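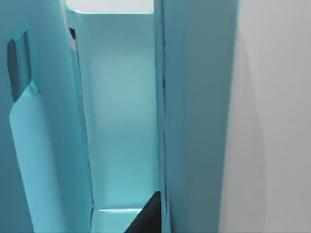
Does moving the package cache to the memory card free up space on the test tablets? It frees the space the cache was using, and then the updater takes most of it back the first time it runs.

March, 4:40 pm. Torari build 2202 on the Navside tablet, fresh wipe, card formatted by the tablet itself. The release notes promise "full relocation." I don't believe it. Moved Flollow and the offline maps over, 3433 MB according to the settings page. Free internal space went up by less than that. The missing 400 MB is still sitting in a staging folder the settings page doesn't list.

Rebooted, same result. Pulled the card with Flollow closed, and its icon stayed on the home screen and did nothing when tapped. Put the card back and it took 30 seconds to wake up. The notes call this "seamless."

Chiang's write-up of the last build says staging clears itself overnight. Left ours on the charger overnight and it didn't. Could be a different card, could be they never looked in the folder. Their table only gives the settings page numbers, so I can't tell.

To do:
delete staging by hand, see if Flollow still opens
same again with the slower card
don't quote the free space figure to anyone until it matches the file listing

Not signing off on 2202 for the small tablets yet.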